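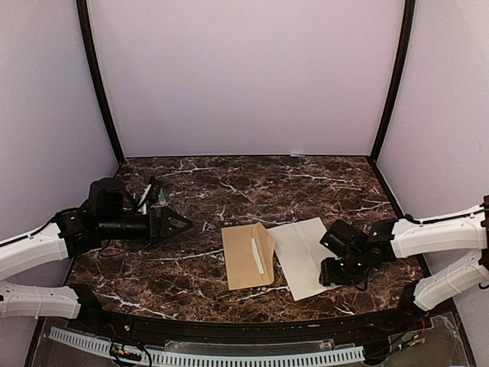 Fig. 1. Envelope and letter sheet on the marbled top, envelope open.

Folding a Letter to Fit: Project Report
Barnabás Illés and Concetta Russo, Apr 26, 2025

We picked letters because Concetta had just posted a birthday card to her gran and it took her three goes to get the thing in without bending a corner. I laughed, then tried it myself and did worse! So our question was a very plain one: how should you fold a sheet that's bigger than its envelope so that it goes in easily and comes out looking decent?

We used plain brown envelopes and blank white paper, and we stuck to two ways of folding. The first was the cross fold, once lengthwise and once across, and you can see those creases faintly on the sheet in Fig. 1. The second was the letter fold, in thirds, which Concetta's mum swears by. Each of us did 10 tries with each fold, and Máté Bárány timed us on his phone (he also ate most of the biscuits).

The cross fold won for me. It makes a smaller packet, a bit fat where the creases meet, but it slid in without a fight on eight of my tries. The other two caught on the flap, and both times I was rushing. Concetta got on better with thirds — she has much neater hands than I do — though she did say her packets were a tight fit at the sides.

What surprised us was how much the envelope mattered. With the flap opened right out and the opening turned towards the paper, we hardly had to lift anything. With the flap half down we kept poking it with a corner. I also found that running a thumbnail along the crease helped loads, but it leaves a shiny line and Concetta thinks it looks scruffy.

If we did it again we'd try thicker paper, and get Ottó Hajdu to have a go as he's left-handed and kept telling us we had the envelope the wrong way round. We still have a stack of creased paper, so Kristóf Vida is using it for his maths notes.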